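**FOR RELEASE 28 Jun 2019**

# Flamstead to Put Fewer Words on Its Face Cream

FLAMSTEAD: The skincare maker Flamstead said today that it will drop the terms "miracle," "ageless" and "clinically inspired" from every product it sells, having been unable to find anyone in the building who could say what the third one meant.

The change follows a review of the company's packaging carried out in May. The review read all 241 product labels end to end and found 2195 adjectives. "Luminous" was the clear winner. It appeared on a foot balm.

"We make a decent moisturizer," said Larasati Lubis, managing director of Flamstead. "It makes dry skin less dry. Somewhere along the way we started telling people it would restore their inner radiance, and then they wrote to us to ask when."

Under the new rules, the front of each pack will carry the name of the product, what it is for and how much is in the tube. Claims that can be backed up will move to the side panel. Claims that can't will move to a folder in Lubis's office, where she is said to enjoy them.

The Barier hand cream, the company's best seller, will lose the line "a velvet whisper for the hands" and gain the line "for dry hands." The Witton night cream will still be called a night cream, although the company now admits on the box that it may be used at lunchtime. The formulas are not changing, and neither are the prices, which the marketing department had hoped might go up.

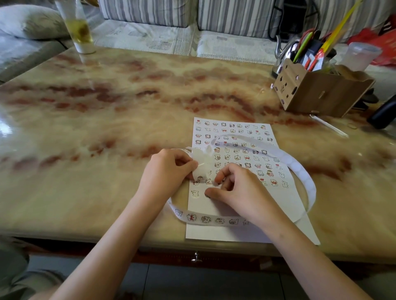
*Peeling the backing from a sheet of cartoon animal stickers at a marble coffee table.*

Design work on the new packs was handled by Kourkoulas, a studio that bills by the hour and was asked to take things away. Its first proposal ran to 600 words on the subject of white space. The second was a drawing of a tube, and was approved the same afternoon.

Stores will see the first five relabeled products in the fall, with the rest to follow as old stock sells through. Flamstead will not be pulling existing packs from shelves. Shoppers who would like to own a piece of beauty history, or a foot balm that glows, are encouraged to move quickly.

The company has also retired its seasonal slogan. A replacement was discussed at length over two meetings and a sandwich lunch, and it was agreed to go without.

"I expect some customers will miss the poetry," Lubis said. "They can write to us. We have a great deal of it left over."

**About Flamstead**

Flamstead makes creams, balms and cleansers for the face, hands and feet. An earlier version of this paragraph was longer.

**Press contact:** Flamstead press office. Samples on request, in the old tubes for now.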